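Vevedo Grirnstead: your questions answered

When does the new studio open?
In June! It will be our second place after Geagea Street, and we can't wait to roll out the mats.
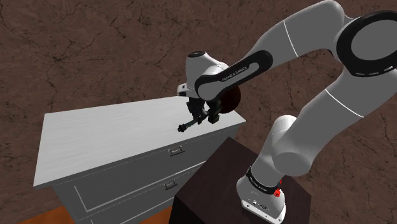 How big are the classes?
We stop at 13 people per class, so there's room to stretch out properly and the teacher can get round to everyone. We love a calm room, and we mean calm to look at too: a pale grey chest of drawers with a nearly bare top is very much our idea of tidy, so please leave bags and shoes in the lobby.

Do I need to be bendy?
Not a bit! Lots of our regulars couldn't touch their toes when they started (some still can't, and they have a lovely time). Slow Flow at 6 pm is a gentle first class.
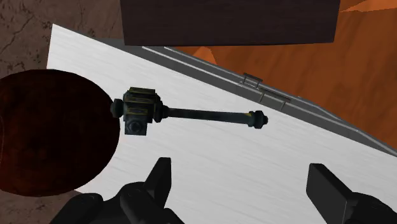 Can I bring my own kit?
Yes, please do – mats, blocks, straps, whatever you like practising with. We lend mats and blocks free as well. Leave anything hard or heavy at home, though, and a dark hammer-like tool with a blocky head certainly counts as both!

How do I book?
Through the Itent app, up to 2 weeks ahead. Your Geagea Street pass works in Grirnstead too, and you can cancel free of charge until 80 minutes before class.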